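Munro College of Applied Design
Course handout: Cabinet Furniture and Joinery Practice
Topic 4: Hinged doors, clearances and hardware selection

Students should read this handout before the practical session and bring a copy to the workshop. It replaces the notes issued in December. Assessment details are set out in the subject outline and are not repeated here.

1. Terminology

A door is described by its relationship to the carcass. A full overlay door covers the front edge of the side panel. A half overlay door shares that edge with its neighbour. An inset door sits within the opening, flush with the face of the cabinet, and is the least forgiving of an out-of-square carcass. The term "reveal" refers to the visible gap between a door and whatever adjoins it.

2. Setting out

Measure the opening at the top, the centre and the bottom, and record the smallest figure. Check both diagonals before cutting. For an inset door, deduct 2 mm from each side for the reveal unless the drawing specifies otherwise. Allowance must also be made for the thickness of any edging, which students frequently omit from the cutting list.

The worked drawing for this topic is the Kostmont kitchen, sheet 74. The pantry door on that sheet is 1132 mm high and should be treated as a tall door for the purpose of hinge spacing.

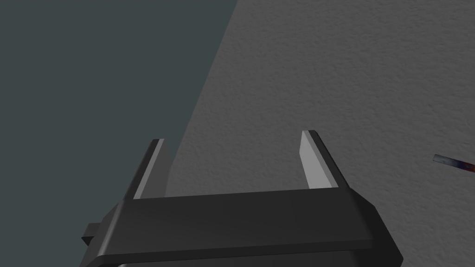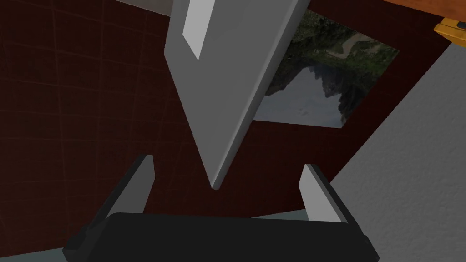
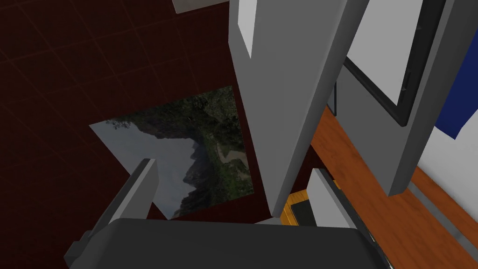
How should the hinge positions on a tall door be determined?

Fix the top and bottom hinges first, at equal distances from the ends of the door, then divide the remaining length evenly for any intermediate hinge. Confirm that no hinge coincides with a shelf or drawer runner. The manufacturer's loading table takes precedence over any general rule, and the weight of the door must include its handle and any mirror or glass.

3. Adjustment

Concealed hinges normally permit adjustment in three directions. Correct the height first, then the lateral position, and finally the depth. Tighten all fixing screws before the door is assessed. Where a pair of doors is fitted, bring one door to its final position and adjust the second to match.

4. Submission

Each student is to submit a dimensioned elevation and a cutting list. Drawings without a title block will be returned unmarked. Enquiries should be directed to the subject coordinator, Evdokia Michailidis.

Related handouts
Topic 3: Carcass construction and squareness
Topic 5: Drawer runners
Reading list: The Rivar joinery catalogue
Timber movement in solid panels

Comments

Pongsak Phuthong
Is the 2 mm deduction taken before or after edging? My door for the Kostmont exercise came out tight.

Vangelis Kouris
After. The finished door, edging included, has to be the reduced size.

Ese Jibrin
Could the colour key for sheet 74 be uploaded as well? The library copy is in black and white.

Munro College of Applied Design | School of Joinery | Contact the school office | Copyright Munro College | Back to top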